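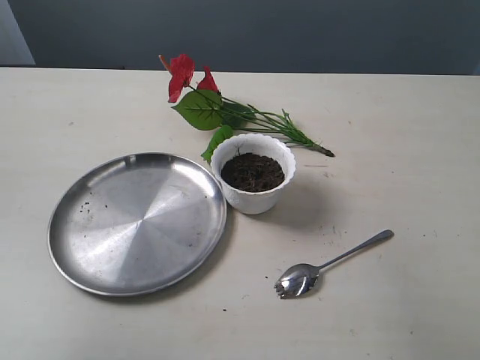 Eduardo Pinheiro wrote back that potting compost ought to go in dry, and that I'd been making my own life hard by watering the bag first. He may be right. In the April sessions I used damp compost from Catus, straight from the shed, and it clumped on the scoop.

Figure 3. White pot with scalloped rim, filled nearly to the top, beside the round steel plate. A few crumbs of soil are on the plate.

3.2 Spillage during filling

I weighed whatever landed on the plate after each filling – crumbs, bits of fibre, the lot – and left out anything that fell on the table, as I couldn't brush that up without picking up old dust too. Over 218 fillings the median spill was 7 g. I'd honestly expected more! Scalloped pots were a bit worse than plain ones (my guess is that soil rolls out through the dips in the edge, but I never tested it). The steel plates came from Visser and are a joy to wipe clean, much nicer than the plastic trays I started with.

Filling right up to the rim was a habit of mine from home, and Eduardo grumbled about that as well. He leaves a finger's width for watering. I've kept the full pots in Table 2 and marked them, so anyone who pots his way can skip those rows.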